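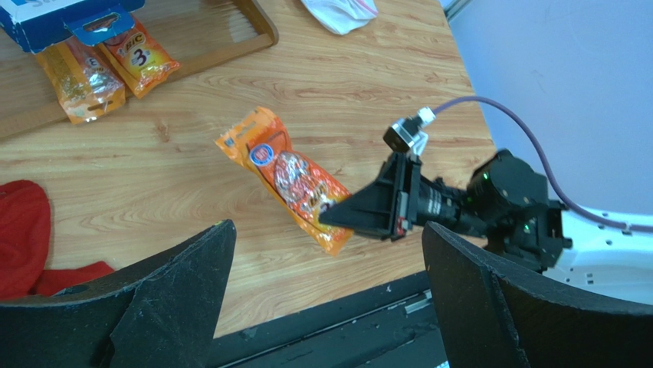
Orange package on a wood-grain table

Moving a serial story to a podcast feed, what happens to the old episodes?

I write a serial called Kernov and have been posting it as text on Clelov. A friend and I now read the chapters out loud and want to put them out as a podcast through Desmet. There are 263 posts on the Clelov page and only the first 9 are recorded. If I connect the page to Desmet, will it pull in every post as an empty episode? I also don't want subscribers to get an email for each one. I looked through the help section and it only covers starting from scratch.

3 replies

Reply 1
It only pulls in posts that have an audio file attached. The text ones stay where they are. When I connected mine I had a lot of old poems on the page and none of them showed up in the feed.

The emails are a separate setting. Go to Page, then Delivery, and turn off "Notify on update" before you attach any audio. Attach the files one at a time, oldest first, and check the publish date on each. The feed sorts by publish date and ignores your chapter numbers. If you edited a chapter later and hit republish, it took the new date and will land out of order. You can type the old date back in by hand.

Turn notifications on again when you're done. I forgot and put out two new chapters that no one got told about.

Reply 2
I would just start a new page for the audio. I did that with Evley and it was easier. You lose the comments but mine didn't have many.

Reply 3
First reply is right about the audio files. Two things to add. The feed shows 20 episodes by default, so once you record past that the early chapters drop off and new listeners start in the middle. Change it to "all" under Feed Limits. Also set the show type to serial instead of episodic, or apps will play the newest chapter first.

A separate page works too, but you'd have to ask people to subscribe twice. I have 934 subscribers on my text page and most of them never moved over to the audio one.

Asker's comment
Thanks. Notifications are off and the first chapter is attached. Chapter 4 did have the wrong date so I changed it back. Still looking for Feed Limits, is it under Page or under Account?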